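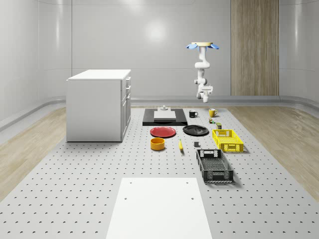

White gripper above the work surface, with a black mug

Yellow fever certificate after a second dose - which date counts?

Posted in: Travel vaccination and entry papers

I need to settle which date goes on a form and I am getting two different readings of the same booklet.

I had a yellow fever vaccination years ago at a clinic that has since closed. The entry is stamped, signed and has a batch number, but the "valid until" box was filled in with a date ten years after the injection, as was normal then. That date has passed. In July last year a different clinic gave me a second dose before a work trip, and wrote it on the next line of the same booklet with "life of person vaccinated" in the validity box.

The visa agent I am using (Dernell) has an online form with a single field for "date of yellow fever vaccination". It will not take two dates. Their help desk first told me to enter the earlier one, then in a second email told me to enter the later one. Neither email gave a reason.

My points are these:

1. Is the old entry still valid even though the printed expiry has gone by?
2. If both are valid, does it matter which one goes in the field?
3. The second entry spells my surname with one letter wrong. The first is right. Does a border officer care?

I do not want a third dose. I paid 900 for the last one, in local currency, and had a sore arm for 4 days.

Posted by Luangrath, 8/3/19

Brorkow
Member, travel health section

Taking your points in order.

The old entry. The World Health Organization changed the rule in the International Health Regulations with effect from July 2016. A certificate for yellow fever is valid for the life of the person vaccinated, starting ten days after the injection. This applies to certificates already issued as well as new ones. The printed expiry date on an older certificate does not end its validity, and the clinic is not supposed to alter it. Do not cross it out or write over it yourself. An amended entry can be treated as void, and then you have a real problem in place of a small one.

Which date. Under the regulations either will do, provided the entry is complete. For a form with one field I would enter the later date, for practical reasons only:

- the validity box on that line already reads "life of person vaccinated", so whoever checks it does not have to know about the rule change;
- the clinic is still open and can confirm the batch if asked;
- some check-in staff still work from the printed date and will argue at the desk.

Whichever date you enter, make sure the page you scan and upload is the one with that same date on it. Most refusals I have dealt with at the form stage came from a mismatch between the field and the scan. If both entries are on one page, scan the whole page flat, all four corners showing, and do not crop out the older line. 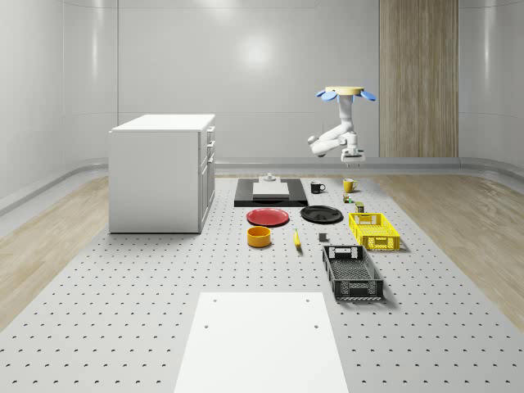
Also check the ten days. It will not affect you with a dose from last July, but people reading this later should note that the count starts from the injection and not from the day the booklet was stamped. If the two differ, use the injection date.

The surname. This is the part I would act on. The name on the certificate should match the passport. Go back to the second clinic with the passport and the booklet and ask for a replacement certificate with the original vaccination date and batch number. They should have the record. A correction in ink next to the wrong letter is not a good fix for the reason given above, even if they offer to stamp it. Some clinics make a small charge for a new booklet. Ask them to copy the older entry across only if they are willing to certify it - many will not, as they did not give the dose. In that case keep the old booklet and carry both.

One limit on all this. Individual countries publish their own entry requirements, and practice at the border does not always follow the text. Check the current country list before you book, and check it again for any airport where you will be in transit for more than 12 hours.

Prota

I just put the first date in and it was fine. That was a different agent though, and I had a paper form with room to write both.

They never looked at the yellow book when I landed, only at check-in on the way out. The queue took around 20 minutes and the man looked at it for a second or so.

Wouldn't bother about the spelling if it is only one letter. Mine has my middle name missing.

Luangrath
Original poster

Thanks both. I have entered the later date and uploaded the full page. The form accepted it.

I rang the second clinic about the surname. They have the record and the batch number and will issue a new booklet, but they will not copy the earlier dose across, as Brorkow said. I will keep the two together with a clip. If Dernell come back with a query about the spelling before the new one is ready I will send them the clinic's letter.

Contact us | Terms of use | © Travel papers help community | Back to top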